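Lining fabric that won't stay folded
Sewing & Fabric Care > Storage

hemline_10
I have a stack of slippery lining pieces from Giresano and every one slides open in the drawer. I fold in thirds, then in half. By November I need them sorted for a coat class. What do you all do?

nalletti_fan
Roll them on cardboard tubes. Folding puts a crease in and then you have to press it out again.

Plelum
Disagree about tubes. They take up the whole shelf. I fold over a 9 x 12 card and pin the end. Been doing it for years, no trouble.

nalletti_fan
Pins leave holes in anything satiny. Use a clip.

Plelum
In the selvage they don't matter.

hemline_10
Tried the card tonight with the blue one. It's a big piece and I gave up halfway — it just bunches when I let go. 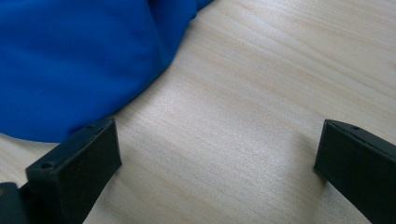

Page 2 of 9

Ingeborg Wunderlich
Your table is part of it. Smooth wood gives the cloth nothing to hold on to. Put a cotton sheet down first, flatten the big fold with your hand, then start with the card.

didenko_sews
I'd skip the sheet. Low iron, press cloth, fold it while it's flat on the board.

Ingeborg Wunderlich
Only if you know the fiber. I wouldn't iron a lining I hadn't tested on a scrap.

hemline_10
No label on it, so sheet first. Will do the rest of the stack this weekend.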